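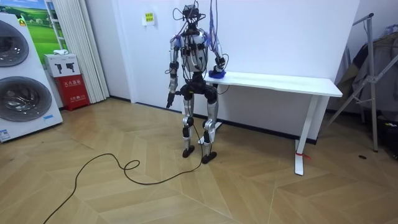 The long throw and the short corner: set-piece economics in a semi-professional league

Set pieces accounted for a larger share of goals in the Bollimard League last season than in any of the previous four. The increase came almost entirely from one source. Corners and direct free kicks produced goals at much the same rate as before. Throw-ins taken from the attacking third and delivered straight into the penalty area did not, and the four clubs that used them most all finished in the top half of the table.

The league recorded 3154 throw-ins in the attacking third across the season. Of these, 559 were long deliveries, defined by the league's analysts as a throw whose first contact occurs inside the penalty area. The previous season's figure was 519. The rise in volume is modest. The rise in goals is harder to put down to volume alone, and coaches in the league attribute it to the organisation of the second ball.

How Brundow set up

Brundow Athletic took more long throws than any other side and are the clearest case to study. Their basic arrangement places three players on the near edge of the six-yard box, one directly in front of the goalkeeper and two on the arc of the penalty area. The remaining outfield players, apart from the thrower, hold a line near halfway, with one of them offset towards the throwing side to deal with a cleared ball down the touchline.

The first contact is seldom intended as a shot. The near-post group is there to flick the ball on or, failing that, to make the defensive header a poor one. A thrown ball carries less pace than a kicked corner, so a defender heading it clear must generate most of the power himself. Clearances from Brundow's throws tended to fall between the penalty spot and the arc, and the two players stationed there were responsible for more of the club's set-piece goals than the three at the near post.

Flight matters as much as distance. A flat trajectory shortens the time available to the goalkeeper and discourages him from leaving his line. A looping throw may travel further but gives him a clear decision. Brundow's thrower worked on release angle through pre-season, giving up a couple of metres of range for a lower path. He can still reach the near post from well outside the line of the 18-yard box.

There is no offside from a throw-in, a point that Brundow exploited more fully than most. Their blocker could take up his position in front of the goalkeeper before the ball was released. The restriction returns once a team-mate touches the ball, and two of their goals were ruled out on the flick-on.

The Lundgren response

Lundgren United conceded twice from long throws in their home match against Brundow and changed their scheme for the return fixture. Man-marking in the six-yard box was abandoned. Four defenders took zonal positions across the near half of the goal area, and a fifth stood in front of Brundow's main flick-on target, preventing the run instead of contesting the jump.

Two players were also left high, one on each side of the centre circle. This drew an extra Brundow player back and took a body away from the arc. Lundgren faced seven long throws that afternoon and allowed one shot, a blocked volley from 16 metres. They lost the match 1-0 to a goal from open play.

Other clubs copied parts of the arrangement with mixed results. The zonal line depends on the nearest defender winning his header cleanly, and sides without a tall full-back or a centre-half willing to move across found the near post exposed. Some also left two forwards high without any means of finding them, which reduced their own numbers in the box for no return.

Time and restarts

The tactic carries a cost in playing time. Long throws in the league took considerably longer to set up than short ones, chiefly while centre-halves walked forward. Referees were instructed before the season to begin signalling for added time earlier, although the practice varied between officials. Several grounds also have limited run-off behind the touchline. At Seltevia Park the advertising boards on the eastern side leave enough room for a three-step approach, and visiting throwers generally lose range there. Seltevia have been content to leave the boards where they are.

The short alternative is being used more often as a consequence. With defenders committed to the six-yard box, a throw to feet and an immediate return pass gives the thrower a crossing position with little pressure on him. Brundow tried the routine late in the season and scored from it once. Pre-season matches begin in May on the smaller of the club's two pitches, where almost 200 spectators can stand along the throwing side.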